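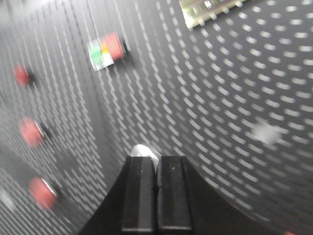
Melati Pillaiによれば、うるさい店というのは料理の味まで薄くなるのだそうだ。前回の「居酒屋で聞こえない問題」に届いた感想で、隣の人の話に三回聞き返したら四回目はもう笑ってごまかす、家に帰ると喉が痛い、料理は何を食べたか覚えていない、と続く。同じような声がほかにもかなり来た。なので今回は店の音を直す側の人に話を聞いた。

Sekar Pattinasaranyさん。飲食店の音響をみる小さな事務所、Pidixの代表。この仕事を始めて15年。待ち合わせは川沿いの食堂Flendenで、午後二時過ぎ。昼の客が引けたころ。こちらが先に着いて奥の壁ぎわに座っていたら、入ってくるなり「そこ、一番聞こえにくい席ですよ」と言われて、移動。録音機も持って移動。

窓側の、カーテンの横。たしかに違う。違う気がする。

「気がする、でいいんです。みんな最初はそれしか言えないので。なんか疲れる、とか、なんか落ち着く、とか。音の話って語彙がないんですよ。味だったら甘いとか渋いとかあるのに、音はうるさいか静かか、二つしかない。でも店主さんに『うるさい』って言うと怒るでしょう。怒らなくても傷つく」

では何と言うのか。

「『響いてますね』。これだと半分ほめてるみたいに聞こえる(笑)」

もともとは音楽のほうの人だった。合唱の伴奏をしていて、練習場所を転々とした。公民館、教会、廃校の教室、倉庫。場所が変わるたびに同じ曲のテンポが変わるのが不思議だったという。指揮者は変えていないと言う。でも録音を聞くと明らかに遅い。響く部屋では、みんな前の音が消えるのを待ってしまう。

「人間って部屋に合わせて勝手に動きを変えるんです。歌だけじゃなくて、しゃべるのも。響く部屋だと声が大きくなる。隣のテーブルも大きくなる。それに負けないようにまた大きくなる。誰も怒鳴ろうと思ってないのに、八時ごろには全員怒鳴ってる」

ロンバード効果、という名前がついている現象。騒がしいところでは声が自然に大きくなる。意識して止めるのはなかなか難しいらしい。

「だから貼り紙は効かないですね。『お静かに願います』。あれは、お客さんに息を小さくしろって言ってるようなもので。部屋のほうを変えないと」

最初に頼まれた店のことを聞いた。定食屋のPangaribuan。駅裏の、昼だけやたらと混む店で、改装したばかりだった。床はタイル、壁は漆喰、天井は配管をそのまま見せて、大きいガラス戸。雑誌に出そうな内装になって、そのかわり常連の年配の人たちが来なくなった。

「味が変わったからだと思ってたんですって、ご主人は。出汁まで変えてた。昆布を倍にしたりして。でもわたしが昼に行ったら、もう、入り口で分かるんです。皿を重ねる音がね、刺さる。カチャッじゃなくて、キャン、って」

出汁を変えていた、というのがつらい。

「つらいですよ。言いにくかったです。改装にお金かけたあとなので、直すのにまたお金かけてくださいとは言えない。だからまず、家にある毛布を全部持ってきてもらいました」

毛布？

「毛布。座布団も。閉店後に壁に立てかけたり、天井の配管に引っかけたり。見た目はひどいです、引っ越し前夜みたい。でもその状態で皿を重ねてもらう。で、一枚ずつ外していって、また重ねてもらう。どこで嫌になるか、本人に言ってもらうんです」

このやり方は今も変わらないという。機械で測るより先に毛布。測定は測定でやるが、数字を見せても店主はあまり動かない。自分の店の皿の音が変わるのを自分の耳で聞くと、動く。

Pangaribuanの場合はカウンターの後ろの壁だった。厨房の音がまずそこに当たって、客席に全部出てくる。結局その壁に布張りの板を並べて、テーブルの裏にフェルトを貼った。それだけ。ガラス戸には手をつけなかった。

「全部やると今度は静かすぎるんです。静かすぎる定食屋、嫌じゃないですか？ 自分の噛む音が聞こえる。沢庵が食べられない」

沢庵が食べられない店。ちょっと行ってみたい気もするけれど。

ここで厨房から注文していた生姜のお茶が出てくる。湯呑みを置く音。セカルさん、やっぱり聞いている。職業病ですかと聞くと、お茶を一口飲んでから、

「休みの日は耳栓持って歩いてます。聞こえないようにじゃなくて、聞こうとしないように。でも入れると自分の足音が骨から来るので、それはそれで聞いちゃう」

事務所の引き出しには、これまで訪ねた店の音が残っている。録音ファイルが1536本。開店前、混雑時、閉店後、と同じ店で時間を変えて録る。分類はざっくりで、自分にしか分からない名前がついている。「冷蔵庫が歌う」「椅子地獄」「よい雨」。

「よい雨」は何ですか。

「Zalgateっていう、坂の途中の喫茶店です。もう閉めちゃったんですけど。屋根がトタンで、雨の日だけ会話がすごくしやすい。普通は逆ですよね。雨音がうるさくて話せなくなるはずなのに、あそこは雨が降るとちょうど隣の席の話が聞きとれなくなって、向かいの人の声は残る。席の間隔と、たぶん天井の高さと。何度録っても理由がきれいには説明できなくて。録音の仕方が悪いのかもしれない」

説明できないまま閉店してしまった。解体の前にもう一度録らせてもらったが、その日は晴れ。

この「隣の話が聞こえない」というのが、店の音ではかなり大事なのだそうだ。静かにすればするほどいいと思って来る店主が多いが、静かにすると隣の話が筒抜けになる。別れ話も、会社の悪口も。だから何かの音はあったほうがいい。換気扇でも、揚げ物でも、小さめの音楽でも。

「揚げ物の音、いいんですよ。高いところがサーッとしていて、途切れ途切れで。わたし、天ぷら屋さんから相談されたこと一回もないです」

一回も？

「一回も。焼き鳥屋さんはある。焼き鳥はね、換気が強いから。あれは焼き鳥のせいじゃなくて換気扇のせい」

音楽を流す店については、少し口が重くなった。BGMを上げれば客の声も上がる。それは知っていて、でも無音が怖いから上げる。スピーカーの位置を変えるだけでだいぶ良くなるのに、たいてい天井のすみに一つ、ポンと付いている。その真下の席の人だけがずっと大音量を浴びて、奥の人には聞こえない。奥に聞こえるように上げる。真下の人は早く帰る。

「真下の席だけ回転がいい、って喜んでた店がありました。いや、逃げてるんですよって(笑)」

写真家で、この連載を読んでくれているBayu Manurungさんからも質問を預かっていた。補聴器を使い始めた父親と外食をしたい、店を選ぶとき何を見ればいいのか。これは他の読者の方も気になると思うので、そのまま聞いた。

「まず時間です。店より時間。同じ店でも開店直後と八時では別の店なので。五時とか五時半に行ってください。それから電話。予約の電話をかけたときに、後ろの音が聞こえますよね。あれ、けっこう分かります。店員さんが『はい？』って聞き返してくる店は、まあ、そういう店です」

電話で分かるとは思わなかった。

「席は、背中に壁、できれば布か本棚。壁を背にすると後ろから来る音が減るので。ただ硬い壁だと向かいの人の声も跳ね返ってくるから、硬い壁しかなかったら部屋の角は避ける。あと明るいところ。これ大事です、口元が見えるから。聞こえにくい人は目でも聞いてるので、雰囲気のいい暗い店はだいたいつらい。丸いテーブルで、四人まで」

四人まで、というのは。

「五人を超えると会話が割れるんです。二つの会話になる。そうすると、隣の人の声が自分の会話の邪魔になる。家族で9人とかで行きたい気持ちは分かるんですけど、お父さんは真ん中に座らせないで。主役だからって真ん中にするでしょう。両側から別の話が来て、どっちも聞こえない。端がいいんです、端で、聞こえるほうの耳を内側にして」

うちも祖母を真ん中に座らせていた。ずっとにこにこしていた。あれは、と言いかけたら、

「にこにこしてますよね、みなさん」

とだけ。

それから少しお金の話。聞きづらいけど聞く。店の音を直すのに、いくらかかるのか。金額は店の広さと素材で全然違うので書かないでほしいと言われたので書かないが、順番は教えてくれた。椅子の脚、テーブルの裏、カーテン、そのあとに壁。天井は最後。効き目から言えば天井が一番大きいことが多いのに、工事になるし、営業を止めないといけない。だから最後。

「椅子の脚は今日できますから。フェルト切って貼るだけ。でも三か月で剥がれるんですよ。剥がれたのが床に落ちてて、それをお客さんが踏んでる。貼ったら、貼り替える日も決めてください。うちは10月に電話します、お世話になったお店に。フェルトどうですかって」

毎年10月、フェルトの電話。なんでも、貼り替えを一番きちんとやっているのはラーメン屋で、逆に内装にこった店ほど忘れるという。理由は聞きそびれた。

失敗した話もお願いした。すぐ出てきた。

「Paoraさんの店」

Paora Bolgerさんのパン屋。イートインが狭くて響く、ということで呼ばれて、厚いカーテンと吸音の板を入れた。数字はきれいに下がった。ところが一週間後に電話がかかってきて、パンが売れないと言う。

「焼きたてのバゲットって、パチパチ言うんですよ。皮が割れる音。前はそれが店じゅうに聞こえてたんです。硬い壁のおかげで。わたしがそれを消しちゃった。Paoraさんは、売れないことより、自分が聞こえないのが嫌だって。朝、あの音で今日の焼けが分かるのに、って」

板は半分外した。カーテンは夕方だけ閉める。棚のうしろは何も貼らずに残した。数字は中途半端になったけれど、そこからは電話がない。

「それから最初に聞くようにしてます。消してほしくない音はどれですか、って。だいたい黙っちゃいますね、店主さん。考えたことがないから。一晩考えて、メールで来るんです。これがおもしろくて。『氷を割る音』とか、『二階の床のきしみ、妻が降りてくるのが分かるから』とか。『有線』って書いてきた人もいた。それは止めましたけど(笑)」

このあたりで夜の仕込みが始まって、厨房から包丁の音。葱だろうか。二人とも少し黙る。録音を聞き直すと、ここだけ十秒ぐらい、包丁の音だけが入っている。あとはわたしの咳。

今やっている仕事は、と聞くと、学校の給食室のほうの話が来ているという。まだ決まっていないのであまり書けない。子どもは大人より騒がしいところでの聞き取りが苦手で、先生の「あと五分」が届かない。届かないから先生がもっと大きい声を出す。そこは店と同じ。違うのは、子どもは席を選べないし、早く帰れない。

「大人は嫌なら来なくなるので、分かるんです、店が。学校は嫌でも毎日来る。だから誰も気がつかない。給食の時間が苦手だったって、大人になってから言う人がけっこういて、量とか好き嫌いの話だと思って聞いてると、音だったりします」

前に一緒に仕事をした設計のPuspita Rondonuwuさんには、今度こそ建てる前に呼んでくれと頼んであるそうだ。いつも出来てから呼ばれる。出来てからだと毛布しかない。図面のうちなら天井の高さも、配膳台の場所も選べる。Rondonuwuさんの返事は「予算がついたら」。まだついていない。

最後に、家でもできることはありますかと聞いてみた。取材の最後にはいつもこういうことを聞いてしまう。

「テーブルクロス。ビニールじゃなくて布の。あとは、食器を重ねるときに布巾をはさむ。それと、テレビを消す。これはもう、音響じゃなくて生活の話ですけど。つけっぱなしで『聞いてるの？』って言い合ってる家、多いですよ。うちもそうだったから」

消したんですか。

「音だけ消しました。相撲が見たいって言うので」

お茶の残りを飲んで、四時前に店を出る。セカルさんは会計のときにレジの人に、奥の壁ぎわの席のことを話しはじめた。響いてますね、から。レジの人はありがとうございますと言っていた。

（次回は駅の放送を録り続けている人の話。日程がまだ決まってないので、少し空くかもしてません。店の音についての感想、引き続き受け付けています。補聴器の方の店選び、続きを希望する声が多ければもう一度聞きに行きます）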